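Results for "hygiene zoning manipulators" Search this site Advanced Go

4. Writing the rules for a robot that cleans bathrooms

4.1 Why we started with rules at all

I'll admit I came to this part of the project with a bad attitude. I like building things, and I had a stack of safety documents on my desk that I'd been using mostly to hold up a monitor. But once the bathroom work at the Stunditz apartment got going, it became obvious that the arm was going to need house rules, and that the usual industrial ones (keep people out of the cell, put up a fence, add a light curtain) don't help you much when the cell is somebody's bathroom.

So we wrote our own. The result is what we call the Anley rules, after the test kitchen where the first draft got scribbled down, and they're meant to cover one narrow thing: how a mobile manipulator should handle shared cleaning tools around a sink and its storage. They don't cover mobility, and they don't cover chemicals, apart from a short note on closed containers in 4.5. If you want force limits for contact with people, please go to the proper standards for that! We assume you already have.

The first version had 75 rules. That was far too many. I kept finding that I couldn't remember them myself, and I'd written most of them. We cut and merged until every rule fit on two printed pages, and we moved anything that was really a wish ("the gripper should be gentle") into an appendix where it could do no harm.

4.2 Zones

The basic idea is zoning, and we stole it shamelessly from commercial cleaning, where you'll see color-coded cloths for toilets, basins and food areas. A person learns the colors in an afternoon. Our system had the colors too, but a color tag tells you where a cloth is supposed to go, and says nothing about where it has been. A planner that only reads tags will happily take the correct cloth by way of the wrong surface.

We therefore put the zone on the fingers as well as on the tool. Each finger pair carries a zone state, and the state changes on contact. Touch the inside of a basin and the fingers are basin fingers until they've been through the wipe-down routine. Same with a cloth: whatever the cloth is, the fingers become. It sounds fussy, and for the first few days it was maddening (the arm kept going off to clean itself like a cat), but the bookkeeping is cheap and you do get used to it.

There are three zones in the current version: wet ceramic, dry storage, and hands-off. The last one covers toothbrushes, razors, towels in use, and anything the operator has marked. I wanted a fourth for faucets and handles, on the theory that people touch them with freshly washed hands, and I lost that argument. I still think I was right, for what it's worth.

4.3 Handling soft items at the sink

Cloths are the hard case. A rigid tool has a handle, and you can write a rule about handles. A cloth in a sink is whatever shape it happened to fall into, and two grasps on the same cloth may have very little in common.
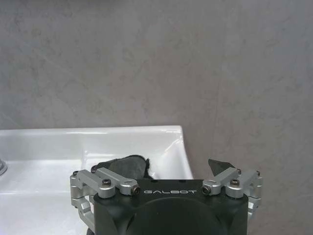

Figure 1. Work at the sink: (a) the cloth.

Our rule for cloths ended up with a few separate requirements, and I'll give them the way they appear in the document, with my grumbling added.

R7. Approach from above the fabric, with the fingers open, and keep the housing off the ceramic. Glossy ceramic gave our depth estimates a terrible time, so we ask for a margin and make the operator sign off on any reduction.

R8. Close on fabric only. If the finger current rises before the expected closing width, stop and open. Do not squeeze harder to find out what it is. (I had to fight to keep that last sentence in. It isn't standards language, but everyone who reads it laughs and then remembers it.)

R9. Check for fabric at both fingers before lifting. One camera view can show you a fold near one fingertip and tempt you into believing you've got hold of the whole thing. Our lift check asks for a small raise, a pause, and a second look.

R10. Treat every cloth as wet. We tried estimating wetness from appearance and gave up, especially with dark fabrics. The rule costs a little time in the drip pause over the basin, and it saved us from writing a page and a half of exceptions.

R11. Never carry a cloth over dry storage. If the only path goes over a shelf, the path is refused, and the base has to move.

R11 is the one that made people groan. Small bathrooms don't have a lot of room for the base, and in the Lashari layout (our narrowest) the planner refused so often that we ended up moving a laundry bin out to the hallway. I'd call that a fair result. The people who clean that room by hand had been complaining about the bin for ages.

4.4 Handling rigid tools in storage

Tools with handles are a relief after all that. The rules are shorter and the arguments were friendlier, except for one long afternoon on the subject of which way up a brush should go.
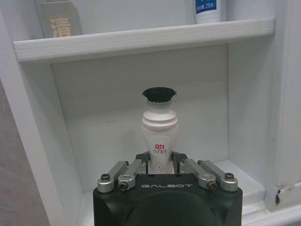 Figure 1, continued: (b) the brush.

R14 says to grip the handle and never the bristles. That one's easy. R15 says that a brush stored upright stays upright during extraction, until the working end is clear of the shelf above it, and here we disagreed quite a lot. Tilting is quicker and often gives the wrist a nicer pose. But a tilted brush sweeps its bristles across the back panel or the underside of the next board, and now you have a storage surface with a zone problem that your map knows nothing about. We settled on upright, with a tilt allowed only where the operator has measured the clearance and entered it.

R16 deals with items on neighboring shelves. Anything standing above or beside the compartment is treated as unstable, even a box that looks like it would survive an earthquake. Bumping a shelf board from below is a small error that can bring down a bottle, and a fallen bottle is a new object in a new place, possibly leaking, with the arm in the middle of a move. The robot stops and calls a person. We don't let it tidy up after itself yet.

R17 asks for an inspection of the compartment itself. Chips, lifted paint and swollen joints hold dirt and water, and a fingertip can catch on them too. We put this in the operator checklist and left the robot out of it, because our detector couldn't tell damage from ordinary smudges well enough for me to want it in a rule. A person with a flashlight does it in no time.

4.5 Closed containers

Short version: the robot may move a closed container sideways to reach a tool, if the operator has listed that container. It may not open one, and it may not lift one above the height of the sink. Labels have to face outward when it's done. I know that last bit sounds like shopkeeping, but the next person to open the cabinet needs to be able to read what they're picking up.

4.6 How we logged compliance

We logged 2,810 tool-handling episodes under the final rules, and each one was replayed through a checker that looks for zone violations, skipped lift checks and unapproved clearances. The checker reads the robot's own state, so it can only find the violations that the robot had enough information to notice. Please keep that in mind with any compliance numbers you see from us, or from anybody else working this way. We recommend pairing it with a review by a person who wasn't at the controls, using the wrist view and a room view side by side. The wrist view is great for fingers and hopeless for elbows.

One practical tip from all that reviewing: write down the rule number at the moment you flag something. I spent most of August going back over flags that just said "bad grasp, see video," in my own handwriting, with no idea what I'd been upset about.

4.7 What I'd change

I'd merge R9 into R8, and I'd put the drip pause in its own rule so that sites can set it locally. The Nandden group has been running a trimmed version without R11, and their operators like it a lot better than ours like the full set. I'm not ready to drop the rule, but I'd be willing to limit it to open shelving. And I'd like to try the faucet zone again, this time with a proper proposal instead of me waving my arms in a meeting.

Related items
Color coding for shared cleaning tools: a starter guide
Anley rules, two-page print version
Soft-item grasping in small rooms: notes from the Lashari layout
Operator checklist for shelves and cabinets

We use cookies to remember your search settings. By continuing to browse you accept our cookie policy. Accept Manage settings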